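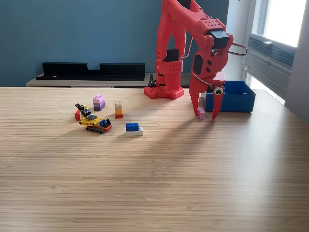

Caring for an oiled wooden table near a window

Posted in Home and Furniture

Hello all. I hope this is the right section, and please move it if it isn't. We bought a secondhand wooden table in October for the back room, light in colour with a lovely fine grain, and it stands up against a big window because there is nowhere else for it to go. The seller said it had been oiled and that we should "keep it topped up", and then drove off before I could ask what with, or how often!

It has been grand up to now, but the end nearest the glass has started to feel dry and a bit rough under the hand, and there are two pale rings where my husband put his mug down (he says it wasn't him, and there are only the two of us). The other end still feels like silk. I've been wiping it every evening with a damp cloth and a squirt of washing-up liquid, as I did with our old one, which was varnished.

So what I'd like to know is whether I can oil just the dry end, or does the whole top have to be done? And do I need to sand it first? I have never sanded anything in my life and I'm a little frightened of making it worse. The man in the hardware shop in Gillinbridge tried to sell me a kit called Flania for 35 pounds, which seemed a lot for a small tin and two cloths. We have family coming for a meal on Friday week, so I'd rather not have a table in pieces by then.

Thank you in advance, and sorry for going on.

flourandwater

Griet Desmet

Welcome, and don't apologise, it's much easier to help when people tell us the whole story.

First of all, please give the washing-up liquid a rest. It is made to shift grease, and as far as it's concerned the oil in your table is just more grease, so every evening you've been taking a little of the finish away. A cloth wrung out in plain warm water is plenty for daily use, and dry it straight after. The sun through the window will have done the rest. I'd put up a thin blind if you can bear to lose a bit of the light, or turn the table end for end every few months so that both ends get their share.
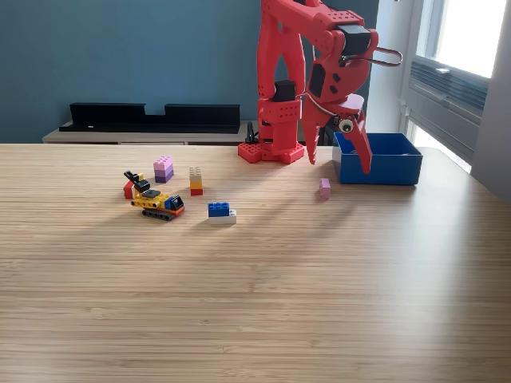

As for oiling one end only, you can, but I wouldn't. Fresh oil darkens wood a little and you'd very likely see a line where you stopped. Do the whole top and it will come out even. You do need a light sanding first, and it really is nothing to be frightened of! Buy a sheet of 240 grit paper, wrap it round a cork block or a folded bit of old towel, and go gently up and down with the grain, never across it. You're only smoothing off the roughness, so if you find yourself getting warm you're pressing too hard. Give the rings a few extra strokes, feathering outwards so you don't leave a dip. Then hoover the dust off, wipe over with a barely damp cloth and leave it to dry for an hour.

Then the oil. Put on far less than you think you need, rub it well in with a cotton rag, wait 20 minutes and wipe off every bit that hasn't soaked in. This last part is where most people come unstuck – oil left sitting on top goes tacky and stays tacky for days. Let it rest overnight and do a second thin coat. I've used Nijs hard wax oil on our own kitchen table for years and one tin has lasted through 5 coats with some still in the bottom, but any oil sold for tables and worktops will do you. Try it on the underside first to see the colour.

One very important thing: lay the used rags out flat outdoors to dry, or soak them in water before they go in the bin. Oily rags in a heap can heat up and catch fire by themselves.

If you start this weekend you'll be in good time for your family, though I'd use mats and coasters for the first week or two. Do come back and tell us how you got on.

fostitz_566

Mayonnaise on the rings, leave overnight, wipe off. My nan swore by it. Wouldn't bother with the rest, it's a table.

ploverhill

Agree with Griet on nearly everything, but do find out what's on there already if you possibly can. If the seller used a hard wax oil, a plain oil over the top may not soak in properly and you'll be wiping for ever. Put a drop of water on the silky end. If it sits up in a bead there's still plenty of finish there, and that end will only want a very thin coat.

I'd also leave the mayonnaise for the sandwiches. It does sometimes lift a white ring from a waxed top, but on bare dry wood you can end up with a greasy patch instead, and those are a nuisance to get out.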